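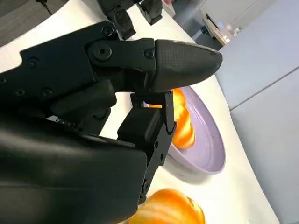 What is a creepage distance?

A creepage distance is the shortest path along the surface of a solid insulating material between two conductive parts. It is given in millimetres and is used when designing electrical equipment so that current does not find its way across the insulation.

Creepage and clearance

Creepage is often mentioned together with clearance, and the two are easily confused. Clearance is the shortest distance between two conductive parts measured through air. Creepage follows the surface. If two terminals stand on a flat plastic block with nothing between them, both values are the same. If there is a rib between them, the creepage path has to climb one side of the rib and come down the other, while the clearance path goes over the top in straight lines. Creepage can never be smaller than clearance.

The two distances guard against different faults. Clearance is mainly chosen to withstand short peaks of voltage, such as those caused by switching or lightning. Creepage is chosen for the voltage that is present over a long time, and for the slow damage this does to a dirty or damp surface.

Tracking

The damage in question is called tracking. Dust and moisture settle on the insulation and form a thin layer that conducts slightly. A small leakage current flows, warms the layer and dries it unevenly. Tiny sparks appear across the dry bands, and their heat chars the material beneath. Over months or years the charred spots can join into a permanent conducting path – the track – which may end in a short circuit or a fire.

Materials differ a good deal in how well they resist this. The usual measure is the comparative tracking index, or CTI, found by letting drops of a salt solution fall between two electrodes on a sample. Materials are sorted by result into four groups:

Group I: CTI of 600 or more
Group II: 400 up to 600
Group IIIa: 175 up to 400
Group IIIb: 100 up to 175

Glass and most ceramics do not track, and for these the creepage distance need not be larger than the clearance.

Factors affecting the required distance

The required creepage distance depends on the working voltage, the material group, the pollution degree and the type of insulation. Pollution degree is a number from 1 to 4. Degree 1 covers sealed or very clean surroundings. Degree 2 is normal for homes and offices, where only occasional condensation is expected. Degree 3 applies to many workshops and factories, and degree 4 to places with lasting conductive dust, rain or snow.

Reinforced insulation, which protects a person on its own without a second layer, calls for twice the creepage distance of basic insulation.

Altitude affects clearance more than creepage. Thin air breaks down more easily, and the common tables hold up to 2,000 metres above sea level. Above this, clearances are multiplied by a correction factor. Creepage distances are only raised where they would otherwise end up smaller than the corrected clearance.

Measurement

On a finished product the path is measured with callipers, gauges or a microscope, or taken from the drawings. Narrow grooves are treated as if they were bridged. At pollution degree 2 a groove under 1 mm wide is normally ignored and the path is taken straight across it; at degree 3 the limit is 1.5 mm. Loose metal parts lying in the path count as conductors, and their length is left out of the total.

Ways of increasing creepage

Where there is no room to move the parts further apart, a designer can mould ribs into the housing or cut a slot through the circuit board. Slots are common under optocouplers and transformers. A material from a better group also allows a shorter path. Coating or potting can reduce the pollution degree of the covered area, provided that the coating sticks well and has no gaps.

Ribs are used on a much larger scale on the outdoor insulators of power lines, where they are called sheds. Their undersides stay fairly dry in rain, and the added surface gives a long path on a short body.

Standards

The basic rules are set out in IEC 60664-1, which deals with low-voltage systems. Many product standards contain tables of their own, and these take precedence for the equipment they cover.

See also

Clearance (electrical)
Comparative tracking index
Overvoltage category
Pollution degree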